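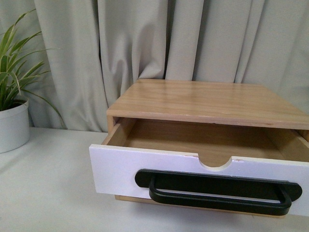 Volume 29, Number 7

A Day at the Tostden Boat Show
29 October 2019

The charter boat open day at Tostden is held once a year, after the summer guests have gone and before the boats are hauled out for winter. I had been meaning to go for several seasons. It is meant mostly for agents and for people who book groups, but anyone can sign up for a visitor pass, and this year I did.

The harbor has two basins. The older one, next to the fish market, is used by local boats and was closed to visitors. The charter boats were all in the outer basin, tied stern-to along a long concrete pier with the names posted on boards at the foot of each gangway. You leave your shoes in a basket before you go aboard, so wear something that comes off easily. I had laced boots on and regretted it by the third boat.

Registration was in the sailing club building. You get a pass on a string, a plan of the pier, and a sheet with the boarding times. The sheet matters. The larger boats only take small parties below deck, and if you miss your slot you wait for the next gap. I had nine boats marked on my plan and got aboard seven of them.

The Presutik

I started with the Presutik, a two-masted wooden motor sailer that does week-long trips along the coast. She sleeps a party in double and twin cabins, all below the main deck, each with its own shower and toilet. The cabins toward the bow are narrower and the bunks taper at the foot. If anyone in your group is tall, ask for a cabin at the stern. The doors are solid and close properly, and the crew member showing us around ran the generator for a few minutes so we could hear how loud it is down there. It is a low hum in the aft cabins and hardly noticeable forward.

The deck is where guests spend the day. There is a long table under an awning, cushions on the foredeck, and a swim ladder on the port side. Paddleboards are lashed along the rail, and two single kayaks hang off the stern. Snorkel sets are included in the price, but fins only come in the middle sizes, so people with large or small feet should bring their own. The boat carries a tender for going ashore in the evening. The last run back is usually at midnight, and later runs have to be arranged with the skipper at dinner.

I asked how much actual sailing is done. The answer was fair: on most weeks in July the wind is light in the morning, so they motor to the first swim stop and put the sails up after lunch if there is a breeze. In spring and fall they sail more. Anyone booking mainly for the sailing should look at those months.

The Robles

The Robles is a catamaran and a very different kind of boat. She is newer, much wider, and does day trips and short overnight trips. The nets between the hulls were up, and visitors were allowed to try them. The saloon is on the same level as the cockpit, so people who find steep steps hard will do better here than on the wooden boats. The heads are still down a short set of stairs in each hull.

The day trip goes out to the sea caves on the north side of the bay. The catamaran is too wide to go in, so guests paddle in on boards or in kayaks with a guide. The whole trip takes most of a day with two stops, one at the caves and one at a sandy bay for lunch. Lunch is cold – rice salad, grilled vegetables, fruit, bread – and they ask for dietary needs two days ahead. Children can come along, but the cave part has a minimum age, and the skipper decides on the day if there is swell.

Prices were printed on a card in the saloon. A private day on the Robles is 523 in the early season, with the fuel, the guide and the lunch included and drinks paid on board. A shared place is sold by the head and is a good deal cheaper, but you do not choose the route. Payment on board is by cash or card, and the card reader only works within reach of the harbor. People settle up before they sail.

The smaller boats

After lunch I went along the rest of the pier. Several of the smaller yachts are let without a crew, and the questions there were mostly about licenses and deposits. All of the firms I spoke to want to see a certificate and a short written list of past trips. One takes new customers out past the breakwater for an hour before handing over the keys. That hour is not charged.

There was also an old fishing launch that has been fitted out for diving groups. It has a rack for tanks down the middle, a bench on either side, and a fresh water hose for rinsing gear. No cabins at all. It goes out twice a day in season and is back in time for dinner. The compressor is kept in a shed on shore, so the boat itself was quiet and did not smell of oil.

Two boats on my list I missed. One had left for the yard early with a gearbox problem, and the other was so full that the line had not moved in half an hour.

The Bramero workshop

Visitors with a full pass could also tour the Bramero yard, a ten-minute walk around the head of the harbor. Bramero does most of the winter work for the charter boats here. A large hull was on the slip with its planking open below the waterline, and we were able to stand fairly close behind a rope. The yard foreman explained how old caulking is raked out and replaced, and then how long it has to be left before painting. Each wooden boat in the fleet is hauled out every winter, and any that carry overnight guests are inspected before going back in.

The sail loft upstairs was warm and very crowded. Awnings take up more of their time than sails do, I was told, as the sun is harder on canvas than the wind is. Cushion covers are made there as well. They will sew bags and covers to order for private owners, but only between November and the end of February.

The rigging shop next door had been left off the tour plan, but the door was open and people were going in. Ropes there are sold by length at the same price the boats pay. I bought a short piece to replace a worn bow line at home.

Practical notes

Getting there: the bus from the train station stops at the top of the harbor road, and from there it is all downhill. Parking by the sailing club was full by the middle of the morning. There is a second lot behind the fish market that had spaces all day.

Food: the club kitchen did soup and sandwiches, and the line was long at noon. The café on the corner of the inner basin was half empty and had fish stew. Most boats offered coffee.

Passes: the plain pass covers the pier only. The full pass adds the Bramero yard and the short sail in the afternoon. I had the full pass but skipped the sail, as it left at the same time as the yard tour. It would help if the two were not set against each other, and I wrote that on the comment form.

Weather: dry, with a cold wind on the pier from the middle of the afternoon. On deck you stand around a lot. Bring a jacket and thick socks.

Bookings made on the day got a small discount for trips before July. I took away price lists from all seven boats and have since asked two of them for dates. The Presutik already had nearly half of her summer weeks taken, mainly by groups coming back from last year. The Robles does not open her calendar until the new year, and for shared places you can wait until a few weeks before.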